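Speaker notes, Skondham project talk
Title on the slide: "Which eye are you using? Dropping camera views while teaching two arms to stack blocks"
Speaker: Lorraine Lambert
Slot: 18 minutes, then questions. Harvey has the clicker for the video part.

Slide 1. Title

Good morning, and thank you for coming in so early, I know the coffee only showed up a few minutes ago and some of you are still holding the cup like it's the most important thing in the room. My name is Lorraine Lambert, and I'm going to talk about work that Harvey Pelletier and I have been doing for the better part of a year on the Skondham setup.

(Wait for the door to close. Say hello to the Nergate people if they made it.)

I should say that this is a small result. It's one change to how we train, it took an afternoon to write and several months to believe, and I'd like to spend most of my time on the believing part.

Slide 2. The task

The task is easy to say out loud. There are wood blocks on a table, in no particular arrangement, and a green one that has to end up on top. There are also things on the table that have no business in the stack, and the arms should leave those alone. Two arms, one policy driving both, and nothing in the program that knows what a block is.

The blocks are offcuts, and I'm fond of them. Some are plain little bricks and some have a step cut into them, so it matters a great deal which way up they go. If you set a stepped block down with the high side in the wrong place, the next one has nothing flat to sit on. People work this out the first time they try it. They turn the block over in their hand without even noticing they've done it.

Slide 3. What the wrist sees

Each arm carries a camera near the gripper, and there are fixed cameras looking at the whole table. I'd like everybody to get a feel for how different those views are before I say anything about training, so let's stay on this slide a moment.

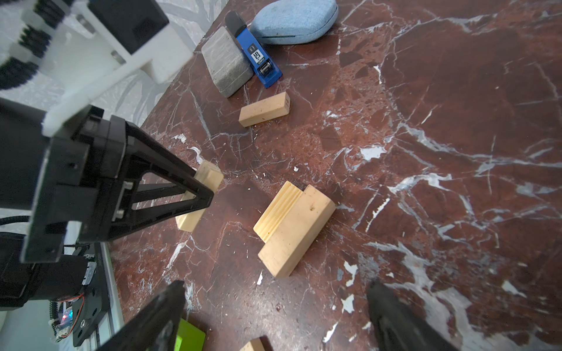
Wrist view: fingers open, stepped block in the middle of the table.

(Give them time. Don't talk over it.)

From the wrist you get the grain of the wood. You can see saw marks in the step, you can see which side is the tall one, and when it comes to closing the fingers squarely on something that's exactly what you'd ask for. But look at how much of the view the robot takes up with its own brackets and motors, and look at the block on the left, half hidden behind the black hardware. Then there's the one at the bottom, between the fingers, with only its top showing. If all you had was this view you would have a hard time planning the next three moves.

The stapler, the eraser and the blue case are the things that don't belong in the stack. We call them the bystanders. The eraser has been the troublesome one in our work. It's about as blocky as a block, and early policies were very keen on it.

The marble top was my choice and I've been teased for it. All that veining is hard on a vision system: pale wood next to a pale streak is a much harder edge to find than pale wood on plain black. We kept it on purpose. If a method only works on a plain background I'd like to learn that in our own lab.

Slide 4. How we collected demonstrations

We have 800 demonstrations. Every one was driven by a person, both arms at once, starting from a table that somebody had just messed up. On a good day we could record up to 100 of them, and on a bad day we'd spend the morning re-seating a connector and go to lunch early.

A few words on procedure, for those of you who do this kind of work yourselves. The operators were told what the finished stack should be and nothing else. We didn't tell them which arm to use. We didn't tell them an order. Harvey argued for this and I argued against it (I wanted tidy data, I always want tidy data), and he was right. When you let people choose, they hand the near work to the near arm and they keep the other one out of the way, and that keeping out of the way is a skill that we had no idea how to write down.

We did throw some recordings out. If an operator bumped the rail or dropped a block off the table, we cut it. If they made a bad grasp and then fixed it, we kept it, every time. Those recoveries turned out to be the most useful material we had, and if you remember one practical thing from this talk I'd be happy for it to be that.

Slide 5. The problem we ran into

So we trained the obvious way. All the cameras go in, arm motions come out, and the network can sort out for itself what to look at.

It learned to look at the fixed view for nearly everything. Which makes sense if you look at what that view offers. 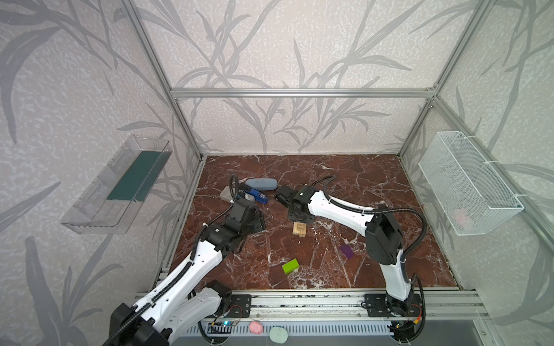

Slide 6. Why the fixed view is such a comfortable habit

Both arms are in that one, and all the bystanders at the back, and the green block near the front, and the purple piece off toward the right arm's elbow. For most of a demonstration you could drive quite well from that single camera. A network under pressure to get its training error down will lean on whatever explains the most, and that's what ours did.

Now think about the last little bit of a grasp. The right gripper is directly above a light wooden block there, with the top edge of the block close up against the black of the gripper. From the fixed camera the thing you care about and the thing you're steering have run together. A few millimeters either way decide whether the fingers come down on the sides of the block or on its corner, and the policy was making that choice from the view least able to settle it.

We tested this directly. Harvey ran the trained policy with the wrist views replaced by gray, and it hardly changed its behavior. It reached the same way, it missed the same way. We had put cameras on both wrists and the policy was ignoring them! I won't pretend that was a cheerful afternoon.

(If someone asks here about attention maps: we looked, they were hard to read, happy to show them over lunch.)

Slide 7. Zorken

The fix is called Zorken. It was the name of a folder and it stuck.

During training we take away a view at random. Sometimes a wrist camera goes, sometimes the fixed one goes, and the motion the network is asked to produce stays the same. People have dropped inputs before, and I've put the references on the backup slide. What we added is that the chance of losing the fixed view depends on how close a gripper is to something. Far from any contact, the fixed camera is nearly always there. In the last part of an approach it goes missing quite often, so the only way for the network to do well is to learn to read the wrist.

We get "close to something" from the demonstrations themselves, by walking back from the moment the fingers close. There's no extra labeling. When we run on the robot, every camera is on the whole time.

There's one setting to choose, which is how steeply the chance rises as you approach. We tried a gentle ramp and a sharp one. The gentle one was better, and with the sharp one the arms got jumpy right at the switch, as if they'd been startled.

Slide 8. Results

We tested on 18 layouts that weren't in training, same blocks, same bystanders, different mess. The plain policy finished the stack on fewer than half of them. With Zorken we finished most. I know "most" is an irritating word in a talk, and the full table is in the handout, broken down by layout, with the failures described one at a time.

The gain is almost all in grasping and placing. Choosing what to pick up next got no better and no worse, and that's what we'd hoped to find, because it means we helped the part we set out to help. 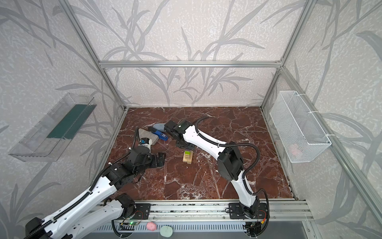
Right gripper reaching over the blocks, lime-green cube on top, bystanders just behind.

(Point to the right arm.) I like to talk about the reach here. The right arm has come a long way across to the center-left of the table, the left gripper is close by, and the stapler is partly under where the right one is working. It's a crowded bit of marble. From up at the fixed camera you can tell where the stack is and what's on top of it. Whether the cube is sitting flat on the wood is a question I'd much sooner put to the wrist.

Slide 9. What still goes wrong

Stepped blocks placed upside down. The policy picks them up nicely and sets them down nicely and they're the wrong way up, and no amount of camera dropping fixes that.

Arms waiting for each other. Now and then both of them hang back politely, like two people at a doorway, and the trial times out.

And the eraser. Less than before, but yes, still the eraser.

Slide 10. Next, and thanks

In March we start on softer objects with the same recipe, and the Gauthier group will be running Zorken on their own table with their own cameras. I'm nervous about that and I'm looking forward to it – a result that's only ever lived on one tabletop needs to get out a bit.

Thank you to everyone who sat and drove those arms, to Harvey for the gray-image test and for being right about the tidy data, and to all of you for listening. I think we have time for questions.

(Backup slides: ramp comparison, references, failure list. If the video won't play, go straight to the failure list and talk through it.)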